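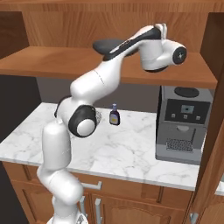 Clubs > Robotics > About us

About the Skonari Robotics Club

We're the after-school robotics club at Baird. Started with one laptop and a borrowed classroom, now nearly 20 members most weeks, more when there's a deadline and people's friends get dragged in. We write code for robot arms. Mostly in simulation, sometimes on the real thing. If you came looking for battle bots, sorry, wrong club, although a couple of us would be happy to talk about it.

We meet Fridays after last period in the upstairs computer lab. Doors open at 3:15, we try to be doing something by 3:30. Building gets locked at 6 so please don't ask to stay later, we've all asked.

What we do

Short version: we teach a simulated robot arm to do kitchen chores. Counter, cabinets, shelf, coffee machine, stuff standing around on the counter in the way. The arm has to get from wherever it starts to wherever it needs to be without smacking into any of it. Sounds easy. Took our first team most of a semester to get past the shelf.

The shelf is the thing. It hangs right over the coffee machine and there's not much room between them, so any path that goes up and over has to think about the elbow as well as the wrist. New members always plan for the wrist. Then the elbow goes through the woodwork. We have a folder of those recordings and yes we watch them at the end of year party.

Why a kitchen? Because everybody in the room already knows how one works. You don't have to explain what a coffee machine button is for, or that you shouldn't knock the little bottle over. You can go straight to arguing about joint limits.

Why simulation? Money, mostly. Also a dropped cup costs zero. Also 2 people can be working on the same problem on different laptops and nobody has to wait for a turn. We reset the kitchen, move the bottle, run it again. By the end of a meeting a team can get through more attempts than we'd manage in a month on hardware.

The season

September is sign-ups and installs. The install day is long and boring, bring a snack. If your laptop is old don't worry, the lab machines run everything, just slower.

Then the warm-ups. Everyone does these, even if you've been coding since you were six:

Move one joint at a time. Get a feel for which one does what.
Reach a point in empty space.
Reach a point over the counter.
Reach a point over the counter with the cabinet door standing open.
Same again, bottle moved.

After warm-ups you pick a team. Teams are small. We tried bigger ones and it was two people typing and the rest on their phones.

Winter is the Prasevier Challenge, which is our main event. Schools in the area get the same kitchen files and the same list of tasks, and on the day the organizers move things around so you can't just replay a path you memorized. You get points for finishing, lose points for contact, and there's a written part where you explain what your code does. Don't skip the written part. Last season we lost more points there than on collisions, and that was a sore week.

Spring is looser. Own projects, tidy-up, visits, and getting the younger members ready to run things.

What we've worked on lately

The button press. Getting the arm in front of the coffee machine and touching the button you meant. There are three in a row under the display and they're close together, so "near enough" gets you the wrong one. Stela's team has this working from some starting positions and not others and there is a whiteboard full of guesses.

The shelf reach. Described above, at length, with feelings.

The bottle. Pick up, move, put down, still standing. The putting down is the hard bit. People let go too early.

Slow mode. Not a task really. Eduardo wrote a wrapper that caps the speed near obstacles and now everybody uses it. It makes runs duller to watch and a lot better.

Coming up: opening the lower cabinets by the handle. We haven't started and already there's disagreement about how.

How a meeting goes

Ten minutes of announcements, which we keep trying to make five. Then teams. Somebody puts their run up on the projector about halfway through, working or not, and we all look at it and say what we think went wrong. This was scary for people at first. Now there's a queue. Last bit of the meeting is writing down what you changed and what happened, in the team log. Real sentences please. "fixed it" is not a log entry. Neither is "broke it".

We swap keyboards partway through, so the same person isn't driving all afternoon. House rule, been there since the begining.

Who we are

Lăcrămioara Ardeleanu, faculty advisor. Teaches physics. Signs the forms, finds the money, reads every log. Will ask you which way your z axis points and wait until you know.

Ramesh Dwivedi, mentor. Worked on warehouse machines for years before he came to us. He looks after the simulation files and the install guide. If something won't load, ask him before you reinstall everything. Please. Before.

Stela Tudose, team lead, senior. Motion planning, mostly. Runs the warm-ups for new members.

Eduardo Mota, team lead, junior. Code reviews and the shared repo. Joined as a freshman having never programmed anything, so if that's you, go sit near him.

Marius Lungu, logs and written submissions, junior. Took over after last season's scores. Also does the club newsletter when he remembers.

Everybody else is just as much the club, we only have room for so many names and half of you said you didn't want to be on the website.

The real arm

We do get time on one. Pritden, a small automation shop across town, lets us come in 2 afternoons a year and run our code on an arm of theirs, with their staff on the stop button. It's a great day and also a humbling one. Things that were smooth in the sim shake a bit. Cables exist. A path that cleared the shelf fine on screen suddenly looks awfully close when it's a real piece of wood and you're the one who wrote it.

To come on those days you need to have finished warm-ups, have a signed form in, and have your code reviewed by someone outside your own team. No exceptions on the form. Closed shoes, hair tied back, stay behind the line.

Joining

Any grade. No tryout. No experience needed, and we mean that, about half of us came in with none. You can join mid-year but not in the couple of weeks before Prasevier, there's no one free to show you around and you'd have a rotten time.

Cost is nothing. The challenge entry is paid out of the club budget. The bus isn't always, we'll tell you early and if it's a problem talk to Ms. Ardeleanu privately and it gets sorted out.

What to bring: a charger. A notebook if you like paper, lots of us draw the arm by hand before touching the code and it does help. Headphones, fine during team time, off when somebody's presenting.

Can you miss meetings? Sure. People have sports, jobs, little brothers. Tell your team. That's all we ask, tell your team.

Do you have to compete? No. We have members who never come to Prasevier and just like building stuff. One of them made the arm wave at the door when the sim starts up. Useless, everyone loves it, staying in.

For parents

Pickup is at the side entrance by the bike racks, front doors are locked by then. Students are supervised the whole time by Ms. Ardeleanu or another staff member. On challenge day we're gone from early morning and back by dinner, details come home on paper and by email. If your kid says they didn't get the paper, they got the paper.

You're welcome at the spring open lab. Teams show their runs and you can have a go at moving the arm yourself with a game controller. It's harder than it looks and the students enjoy watching adults find that out.

Helping out

We can always use people who'll read over the written submissions, especially people who know nothing about robots. If you can't follow it the judges probably can't either. We could also use decent used laptops, working ones, with the charger. We can't take printers. Please stop giving us printers.

If you're a teacher at another school and want to start something like this, write to us. Ramesh will send you the install guide and the warm-up list, and Stela has notes from running them that are more honest than the list is. We'd like more teams in the area to practice agianst.

Getting in touch

Easiest is to turn up on a Friday. Upstairs, end of the hall, the room with the loud fan. Otherwise leave a note in the club mailbox at the front office or use the contact form. We check the form once a week, maybe less near finals.

Page last updated: September

Contact | © Skonari Robotics Club at Baird | Back to top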